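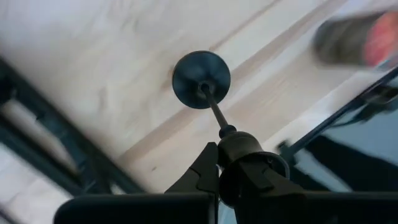 1/ Last August our power was out for 67 hours. I said I would write up what we did and what we changed, and I kept putting it off. Storm season is coming around again so I'm doing it now, April 14, 2025. Long thread. Mute if you don't care about freezers.

2/ Background for people who don't live near me. We're on the edge of Pulasley, out past the grain elevator. Two adults, one teenager, an old dog. House is all electric except the kitchen stove, which runs on propane. Water comes from a well, and the well pump needs power.

3/ That last part is the one we hadn't thought through. No power means no water. You get whatever is left in the pressure tank, which for us was one toilet flush and most of a pot of coffee.

4/ We had a case of bottled water in the garage. It was gone by the next morning. Three people and a dog drink more than you expect in August, and you also want to wash your hands and rinse a plate.

5/ What we do now: eight of the blue stackable jugs, filled, along the garage wall. They get dumped on the garden and refilled when we change the clocks. It takes my kid half an hour with a hose and he complains the whole time.

6/ For flushing we use rain barrel water. Pour a bucket straight into the bowl, fairly fast. You don't need to fill the tank. My mother knew this and I somehow did not. 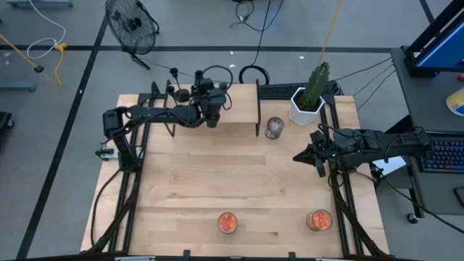 7/ We were lucky with the rain barrels. They were full because the storm had just filled them. In a dry week they would have been no help, so I'd count on the jugs first and treat the barrels as extra.

8/ Food. A fridge you keep shut is good for four hours. A full freezer holds for two days, a half-full one for a single day. Those are the standard numbers and ours matched them pretty well. The chest freezer in the basement did better than the one on top of the fridge.

9/ Put a thermometer in each one now, while the power is on. They're cheap. Without one you're guessing, and you will guess in favor of the pork chops. Anything perishable that has been above 40 degrees for more than two hours goes in the trash.

10/ We opened the fridge far too often the first night. Everybody wanted to check on it. Second day I put painter's tape across the door and that worked.

11/ I freeze water in old juice bottles to fill the empty space in the chest freezer. It keeps things cold longer and you can drink it as it melts. Leave room at the top or the bottle splits.

12/ Total cost of that outage for us was $1098. That's the food we threw out, two motel nights in Civville for my mother-in-law, gas, ice, and a sump pump that didn't come back on. I kept the receipts in an envelope. Insurance covered the pump and none of the rest.

13/ Check your policy for food spoilage. Some have it as a small rider and ours did not. I've added it since. You need a list of what you threw out and photos are better, so take pictures before you bag it all up.

14/ Ornevent (our utility) has an outage map. It said power would be back by supper on the first day. Then it said midnight. Then it stopped giving a time. I don't blame the crews, they had lines down on every road north of town. But plan on the outage being longer than the first estimate.

15/ Report your own outage even if the whole road is dark. A guy on our road assumed everyone else had called. Their line from the pole to the house was down separately, and they were out an extra 11 hours after the rest of us came back.

16/ Light. We have four headlamps, one per person and a spare, hanging on a nail inside the basement door. A headlamp beats a flashlight for cooking, for reading, and for going down stairs with something in your arms.

17/ We also have two battery lanterns for the table. Set one next to a white wall or a gallon jug of water and the light spreads out a lot better.

18/ Got asked this a few times when I posted about the storm, so I'll put it in here.

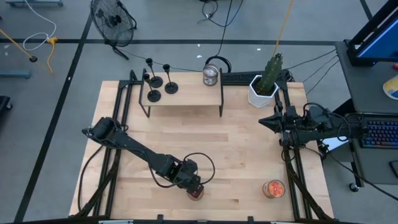

Is it OK to use candles when the power is out?

Battery lights are the better choice and I'd use those for anything you need to see by. If you do light a candle, keep it away from curtains and bedding, keep it where the dog's tail can't reach, and put it out when you leave the room or get sleepy. I wouldn't light one in a kid's bedroom at all.

19/ Generators. We didn't own one last August. We borrowed one from my brother-in-law on the second day and ran the chest freezer and the phone chargers off it, a couple of hours at a time.

20/ Run it outside, well away from the house, with the exhaust pointed away from doors and windows. Not in the garage with the door up. Not on the porch. Have a carbon monoxide alarm with a battery in it on every floor where people sleep.

21/ Don't plug a generator into a wall outlet. It can send power back up the line to where somebody is working on it. If you want to run house circuits, get an electrician to put in a transfer switch or an interlock. We had that done over the winter, mostly for the well pump.

22/ We ended up buying one at Bakos in the fall. I'm not going to recommend a model – it depends on what you need to start. Well pumps pull a lot more when they kick on than when they're running. Read the plate on your pump, write the numbers down, and take the paper to the store with you.

23/ Start it every month or two and let it run under a load. Use fresh gas with stabilizer. My brother-in-law's had sat for a year with old gas in it and we spent most of an afternoon cleaning the carburetor on a tailgate.

24/ Phones. Cell service was fine the first day and got bad on the second, I assume when the backup batteries on the tower ran down. Texts went through when calls wouldn't. Put your phone in low power mode right away, before you're down to a quarter.

25/ The car will charge a phone. Don't run it in the garage. Fill the tank when you hear a big storm is coming, because gas pumps need electricity too. The only station open was in Civville and the line went out to the highway.

26/ Get cash in small bills. The hardware store stayed open with the front doors propped and a paper pad at the register, cash only. I had a twenty and a lot of cards.

27/ Heat was harder on us than I expected. It was 70 outside by breakfast and climbed from there, and the house didn't cool off at night. We slept in the basement on camping pads. Wet washcloth on the neck, windows open on the shady side, blinds down on the sunny side.

28/ That's why my mother-in-law went to the motel. She has a heart condition and takes a water pill. If you have someone like that at home, decide ahead of time where they'll go and at what point. We argued about it for most of a day and we should have just driven her over the first night.

29/ If anybody in your house uses medical equipment that plugs in, call the utility and ask about their medical list. It won't keep your power on. It may get you a call before planned work, and you still need your own backup.

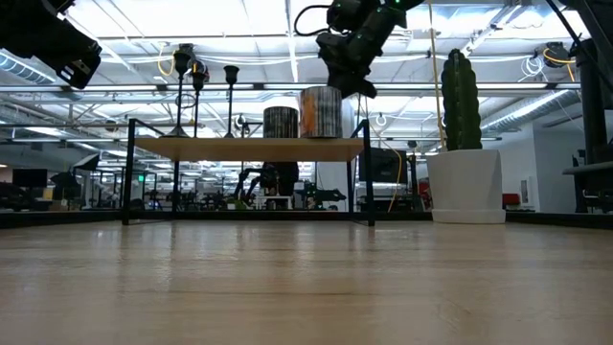 30/ What we ate: everything from the fridge the first evening, on the propane stove, lit with a match. After that, peanut butter, canned chili, tortillas, apples, cereal with shelf milk. Nobody went hungry. I would have paid a lot for a manual can opener that worked. We own two now.

31/ When the power comes back, wait a few minutes before you turn everything on. We had unplugged the TV, the computer and the microwave and left one lamp switched on so we'd know. It came on in the middle of the night and the dog barked at it.

32/ Then go check the sump pump. Ours had tripped its outlet and we didn't find out until morning, by which time there was water up to the second shelf.

33/ If you only do a few things off this list, store water, put in the thermometers, test your CO alarms. All of that can be done this weekend for not much money.

34/ Replies are open. If you're on a well and have a hand pump as backup, I'd like to hear what it cost and whether it freezes. We've been looking at one.

– Lise Cormier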